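**Talk notes, Drimbridge meetup, 2022-11-15**

*(Slides 1–2. Don't rush the opening!)*

Ask for hands: who has folded laundry this week? Who enjoyed it? Keep a straight face.

Then the question for tonight — can a machine do that job yet? My short answer is "parts of it, sometimes, and the parts are getting good fast." I love this stuff and I'm going to show it, but I also want people to leave knowing where the gaps are.

*(Slide 3: the shop floor)*

- Gendilthorpe packing line. Same box, same height, same light all day. The arm there has been putting lids on since October and it's a joy to watch.
- Change the box and somebody has to come over and re-teach it. Budget 30 minutes.
- Makis Koutsoukos let me stand there with a stopwatch — thank him from the stage.

*(Slide 4: the kitchen)*

- Nothing at home is the same twice. Mugs face the wrong way, towels are a new shape every time you drop them.
- Our own towel trials: 288 attempts, 39 folds I'd put in a closet. Pause here, let them laugh, then say that last year we had zero!
- Best fold of the lot is the short clip. Play it twice.

*(Slide 5: how machines learn by hand)*

This is my favorite part, slow down. A person works with a hand-held gripper, the camera on it sees what the tool sees, and the machine gets to study the motion. Point out the V-shaped notch, then the little cube with the black-and-white marker that the hand is reaching for. 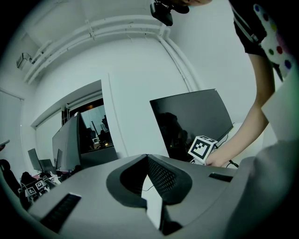
Despina Tzanetos wrote back after the dry run that picking things up is the easy half, and that she'd want to see a machine put a glass down on a crowded counter before she let one near her kitchen. Read that out, it's a great challenge and I agree with most of it. Letting go well is hard — lead into the dish rack story from here.

*(Slide 6: what I'd hand over today)*

- Vacuuming, yes. Sorting clean parts into bins, yes.
- Dishes, with someone watching.
- Fitted sheets, no. I can't do those either.

Questions. If Stelios asks about cost, the Puvier numbers are on the backup slide. Leave the clip looping while people get coffee.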